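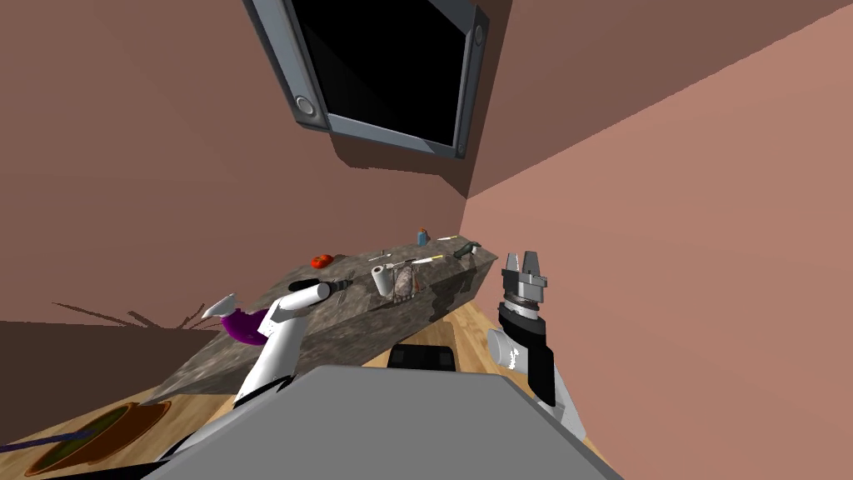
4. Sound levels and screen placement in shared kitchens

4.1 Setting and measure

The second part of the study concerns the height at which a television is mounted in a shared kitchen and the effect of that height on conversation at the table. Earlier work by Lahlou and Barros treated the television mainly as a source of noise. In the houses surveyed at Ullstead, however, residents reported that they spoke less even when the set was muted. We therefore separated the two conditions and recorded each kitchen with the sound on, with the sound off, and with the set switched off at the wall.

A total of 352 meals were recorded across the three conditions. Only audio was kept. A meal was taken to begin when the first person sat down and to end when the last person left the table, and meals eaten by one person alone were dropped before coding. Talk was measured in seconds of speech per ten minutes, summed over all speakers, so that two people speaking at once counted twice. Overlapping speech was more common than we had allowed for, and the coding manual was revised in November to deal with it. Meals coded before that date were coded again by Eamon Madigan, who had not seen the first set of scores.

4.2 Mounting height

Sets were grouped by the height of the lower edge of the screen above the floor. Low sets stood on a counter, shelf or cabinet, with the lower edge at or near 900 mm. High sets were fixed to the wall at 1575 mm or above, which places the lower edge above the eye level of most seated adults. Sets between the two heights were rare and are left out of the comparison. The corner position was by far the most frequent among high sets, as it leaves both walls free for cupboards and can be seen from most seats.
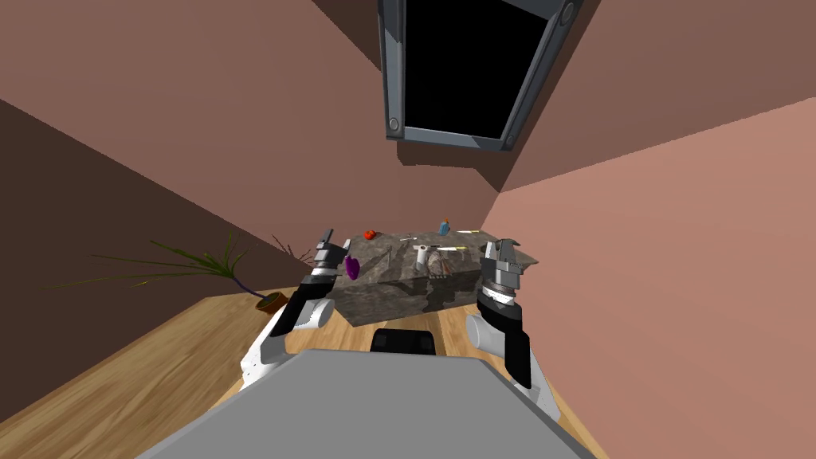
Figure 3. Rendered view of a high-mounted screen where two walls meet. The screen is blank.

With the sound on, talk fell in both groups and the difference between them was small. With the sound off, the groups moved apart. Tables with a low set returned almost to the level of speech recorded with the set switched off. Tables with a high set did not, and the shortfall was largest in the first part of the meal. We read this as an effect of gaze: a seated person who looks up at a high screen has to lift the head, and the return to the table is slower and more easily noticed by others. The audio record cannot confirm this directly.
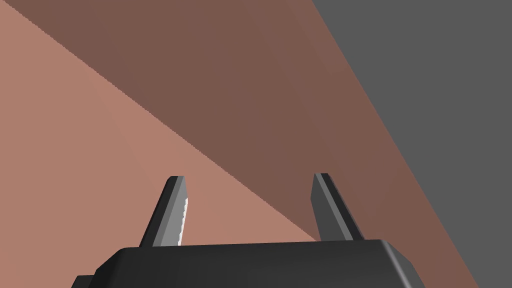 Two objections may be raised. The first is that high sets are found in larger kitchens, where people sit farther apart and may talk less for that reason. Entering floor area as a covariate reduced the difference but did not remove it. The second is that residents who prefer to watch during meals will choose to mount the set high. In the Ullstead houses the choice was not theirs, as brackets were fitted by the landlord before the rooms were let. At Huvetberg the residents placed the sets themselves, and the effect there was weaker and less regular. McGrath has argued that this pattern points to habit, with people who chose the position having learned to ignore it. Our data do not allow the two accounts to be told apart.

Length of meal was not related to mounting height in any condition. The number of separate turns at talk followed the same pattern as total speech, though turns at tables with a high set were also shorter. Questions made up a larger share of turns when the set was off, and this held for both groups.

Reverberation was checked in each room with the method set out by Ní Chonaill, using a test tone of 1000 Hz. Rooms with stone counters and painted walls gave longer decay times than rooms with curtains or soft seating, and speech from these rooms was harder to code. Agreement between coders was lower for them in every condition. Since hard-surfaced rooms were spread evenly over the two height groups, no correction was applied.

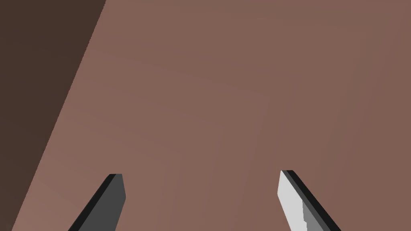

4.3 Limits of the kitchen data

All recordings were made at the evening meal. Breakfast was tried in the pilot at Huvetberg and given up, as most residents ate standing and few meals met the rule for inclusion. Screen size was noted but varied too little to be tested. The content shown during sound-off meals was not controlled, and captions were on in an unknown share of them.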